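Hand-held gripper: the carton does not drop, jaws stay closed when I release the trigger
Robots and Automation > Grippers and End Tools
Posted by brusau_workbench

Hello everybody. I have two hand-held grippers of the Clura type, the ones with a linkage on both sides and blue ribbed finger pads. We use them for recording simple cleaning work, such as picking up wrappers from a table and putting them into a bin. Since this week one of them makes trouble. It closes well, but when I let go of the trigger it opens late, or only on one side. Both pictures are from the table cleaning task.
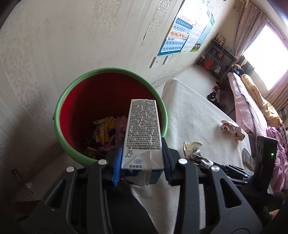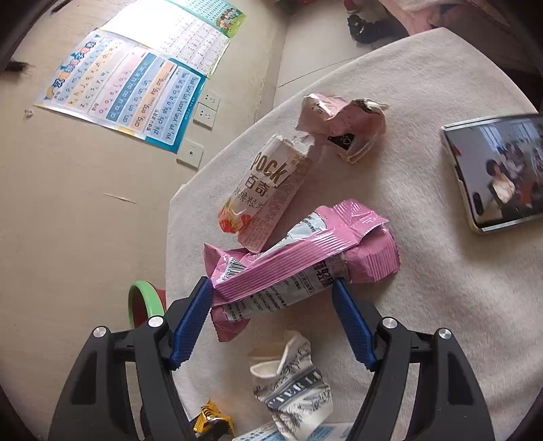

The problem in more detail. I take a drink carton, I move it over the bin, I release. The left jaw goes back as it should. The right jaw stays where it is for a moment and then it jumps open. With a heavy thing this is not so bad, because the weight pulls it free. With a snack wrapper it is very bad. The wrapper stays on the pad, and when the jaw jumps, the wrapper flies next to the bin and I must start the recording again. Yesterday I lost 17 recordings like this.

The other gripper, which is the same age, has no such problem.

What I tried already:
I cleaned the pads with a damp cloth. A little better, then the same again.
I changed the return spring for the spare one from the bag. No difference.
I loosened the screws of the right side by a quarter turn. It opened nicely, but then the jaw had play and the tips did not meet anymore. So I tightened them back.

There is also one thing which worries me more. On Monday the right jaw jumped open when my other hand was near the linkage, and it pinched the skin between my thumb and finger. It was only a small blood blister, but I did not expect so much force from such a small tool. Is this normal? Should I stop using it until it is repaired? The seller is Grallberg and they have not answered my mail yet.

Thank you in advance for any help, and please excuse my English.

Comfort Asante

First the safety matter. Yes, please stop using this one. A jaw which sticks and then jumps is storing the spring force, and you can't know when it will let go. The bars of the linkage close against each other like scissors when the jaw opens, so the danger is not only at the pads. Until it is repaired, put it in a box with a note on it, so that a colleague does not take it by mistake.

Now the fault. You changed the spring and nothing changed, so I would look at the pivots. We had the same behavior on 2 of our grippers in August. In both cases sugar had gone into the pivot. If you handle drink cartons and candy wrappers all day, a small drop from a carton is enough. It runs down the bar, it dries inside the bushing, and then it holds like glue. A damp cloth on the pads does not reach this place.

How we did it:
Take off the return spring before anything else. Hold it with pliers and wear glasses.
Move the bad jaw by hand, slowly, over the full way. If you feel one sticky point, it is dirt. If it is heavy everywhere, the screw is too tight or the bar is bent.
Take out the pins on that side and lay them down in the order you removed them. They look the same, but ours were not the same length.
Wash pins and bushings in warm water with a little dish soap. Let them dry completely.
Put it back together dry. Do not use oil, it collects crumbs and it comes onto the pads.
Tighten each screw until the play is gone, then stop.

We write down the number of closings now and open the pivots every 2,000. It takes me less than one coffee break. Also, we rinse the cartons before a session. I should have thought of it earlier.

If the jaw still jumps after cleaning, compare the bars with those from your good gripper, on a flat table. A drop on the floor can bend them so little that you don't see it when they are mounted.

kyriakidis_fan

just spray some silicone on it, mine is fine for months

Comfort Asante

Please be careful with this. Silicone spray on the pads makes them slippery and it is very hard to remove. If somebody wants to use it, take the pads off first.

brusau_workbench

Many thanks, Comfort. I opened the right side today and you were correct. The lower pin had a brown ring on it and I had to turn it out with pliers. After washing, the jaw falls open by itself, also without the spring. I made 4 test rounds with empty wrappers, all of them fell into the bin.

One bushing has a scratch inside, I think from my pliers. I ordered a new one and will keep this gripper in the box until it comes. Grallberg has answered also, they ask for the serial number, but the sticker is worn off. Does somebody know if it is written in another place?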